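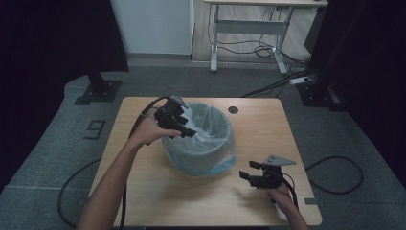

Babar Talpur replied that the draft policy on desk-side waste bins should not go forward until the wording on liners is settled. In his view, a lined bin at every desk encourages staff to discard recyclable paper with food waste, and the Gebru building should move to shared stations on each floor.

Reading time: 3 minutes

facilities_gebru
Thank you for the response. The draft dated 2025-01-31 does not require a bin at every desk. It requires that any bin in use be fitted with a liner and that the liner be folded over the rim. Departments may give up their individual bins at any time by written notice to this office.

drernus_ops
Our department does not support the removal of individual bins. We occupy 72 desks at the Drernus site, and the nearest shared station is at the far end of the corridor. Under the earlier trial, cups and food wrappers were left on window sills overnight. We would accept a smaller bin.

Babar Talpur
The trial was held in May, before the second station was installed. I do not believe it should be used as evidence in either direction. I would also ask what becomes of a liner that holds one tissue at the end of the day. Under the current contract it is thrown away with its contents.

facilities_gebru
That is correct under the current contract. The cleaning provider, Comivley, replaces every liner on every visit, whether or not the bin has been used. Liners are ordered in cases of 3000, and the cost is charged to the departments by floor area.
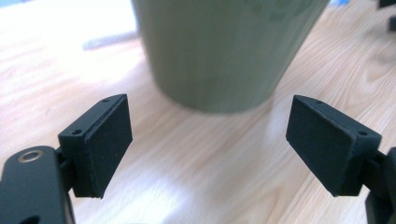
We have asked the provider to quote for replacement on an as-needed basis. Liners containing food or liquid would still be changed daily. Paper-only bins would be emptied into a larger sack and the liner left in place. The quote will be posted in this thread when it is received.

rm1432
Please note that room 1432 is used for food preparation classes and should be exempt from any as-needed arrangement. Odor has been reported there twice.

drernus_ops
We have no objection to that exemption. We do object to charging by floor area. Storage rooms produce very little waste and should be left out of the calculation.

Babar Talpur
I agree with Drernus on the charge. I remain opposed on the bins themselves and ask that my objection be recorded.

facilities_gebru
The objection is recorded. Written comments on the liner wording will be accepted for a further 10 working days. Comments on the charging method should be sent to the accounts office.

Related threads
Paper recycling at the Rarier annex
Replacement of hallway stations
Request for quieter collection hours
Storage of cleaning supplies in shared kitchens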